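How Long Does a Stain Last? Testing Natural Dyes on Wool
Year 11 Science, Grurkholm Secondary College

Background
Our group wanted to know which kitchen dyes keep their colour after heaps of washing. We'd read that onion skins were brilliant and beetroot was hopeless, and we couldn't wait to find out for ourselves!

Method
We bought undyed Skevska yarn and cut it into 116 pieces, all the same length. Half were soaked overnight in alum, a mordant that helps dye grip the fibre. Each dye bath used 300 g of plant matter (brown onion skins, beetroot, turmeric or eucalyptus leaves) simmered in 1000 mL of water. After drying, every piece went through 16 hand washes in plain soap, and we matched the colour against our paint chart after each one.

Results
Eucalyptus was the star. The alum pieces came out a gorgeous rusty orange and hardly shifted from the first wash to the last. Onion skin with alum was close behind. Turmeric started out incredibly bright but went pale on the windowsill, so light matters as well as soap (we'd love to test that properly). Beetroot was beige by wash four, alum or no alum.

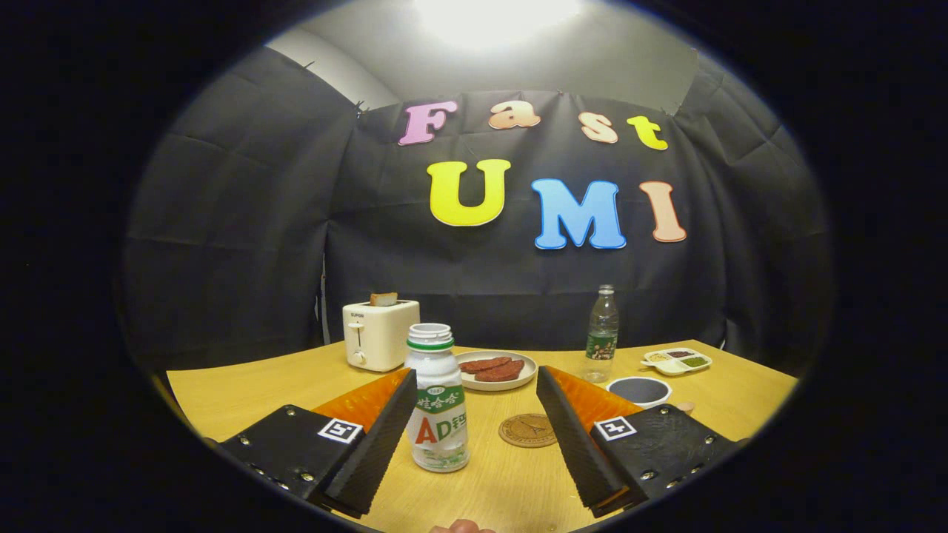 Figure 1. Light wooden tabletop with black and orange gripper.

Problems
Our first onion bath boiled over and had to be redone, and the colour matching was done by eye. Next term we're hoping to borrow a colorimeter and try the leaves fresh as well as dried.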